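Reading time: 2 min

# Mug Wrapping Task - Student Data Card

Bruswood Robotics Club, upper group

## Summary

This folder holds the recordings made by the upper group for its two-arm handling project. The task is to wrap a mug in bubble wrap and secure it with tape. It was chosen in October, after the group agreed that rigid blocks had taught it as much as they were likely to.

The data set contains 1054 episodes. Of these, 800 were recorded by students under supervision and form the main set. The remainder were made during training and are kept in a separate folder, as their quality varies considerably.

## Workcell

Both arms are fixed to the front rail and work inwards over a marble-patterned surface. Recordings combine a view of the whole cell with close views from the wrists. Other objects may be present on the table and should be left in the recordings as they are.
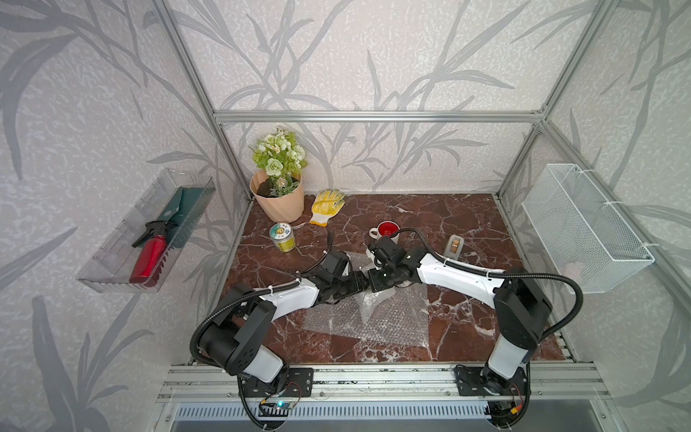
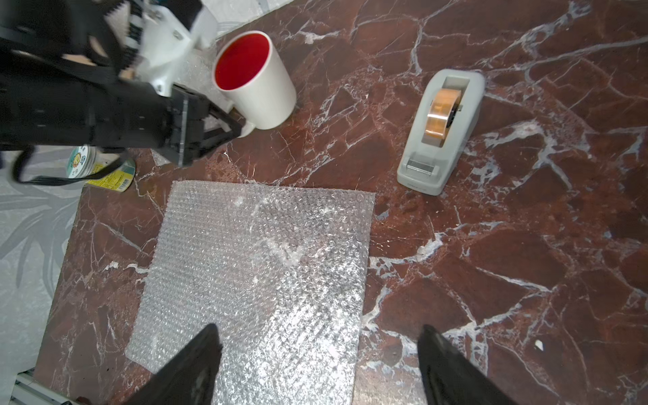
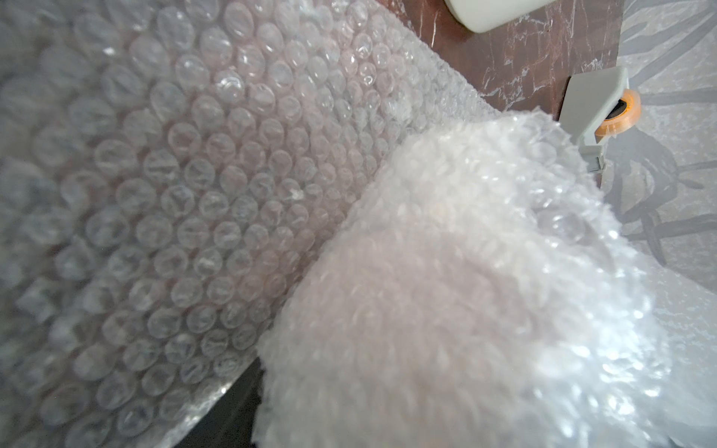
## Labelling

Each episode carries a short written instruction and one of 2 outcome labels, "complete" or "incomplete". An episode is complete only if the mug is covered on all sides and the tape holds when the arms have withdrawn. Labels were assigned by Freya Tunstall and checked by Anel Dlamini. Where they disagreed, the episode was marked incomplete.

## Known limitations

- Bubble wrap reflects the overhead lighting strongly - close views are affected more than the wide view.
- Left-handed operators are under-represented.
- The first 400 episodes of the main set use an earlier form of the written instruction. The wording has not been corrected.

## Use

Members may use the recordings for coursework and for the Brullevent student competition. Copies should not be passed outside the club without the agreement of Sorin Stoica, who supervises the group. Requests for the training folder should be sent to Chelsea Tindall, stating the purpose and the length of time for which access is needed.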